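## 4. What people keep, and what they say about it

I came to this part of the study a little sideways. The plan was to ask people in Hundby how they get rid of clothes, and I had a tidy interview sheet for it, but by the second kitchen table I'd given up on the sheet because everybody wanted to talk about the stuff they *hadn't* gotten rid of.

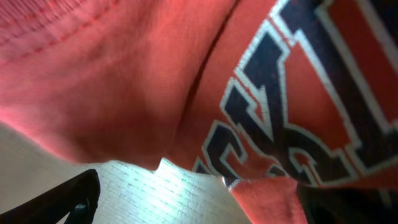

**Figure 3.** Red knit garment with a stitched hem and printed lettering.

So I let them talk. We ended up with 156 logged items from 30 households, and I coded every one by the first reason its owner gave for hanging on to it. (Stefaniia Kobzar coded them again without seeing my sheet, and we argued over the mismatches for most of November.) The biggest group by far was what I started calling "someday" clothes. Someday it'll fit, someday I'll paint the hallway, someday my niece will want it. I had expected memory to win, the way it does in Moroz's earlier interviews over in Nygård, and I'm still a bit surprised it didn't!

Memory did come up, of course, only later in the conversation. Zakhar Sirko told me a work jacket was "for the garage" and then, maybe ten minutes on, that he'd worn it the week his daughter was born. I coded that one as "someday," following our first-reason rule, and I'm not fully happy with it. If you count any reason given at any point, the gap between the two groups gets a lot smaller. Both versions are in the appendix, and I'd ask readers to look at them side by side before quoting either.

Printed shirts were their own headache. People treat them as worth nothing and also won't part with them. Solomiia Holovko, who has moved 2 times in the past few years, put it like this: "I'd give away a good coat before I'd give away a shirt from somewhere." I asked where the somewhere was and she couldn't always say. That happened often enough that I added a code for it, "place forgotten," which Stefaniia thinks is silly and which I've kept anyway.

One thing I'd do differently is the storage question. We asked "where do you keep it?" and got answers like "upstairs." A drawer you open daily and a box under the eaves are very different kinds of keeping, and our data can't tell them apart. The follow-up in Feltetti will ask when the person last touched the item, and Volodymyr Romaniuk has already rewritten that page of the interview guide.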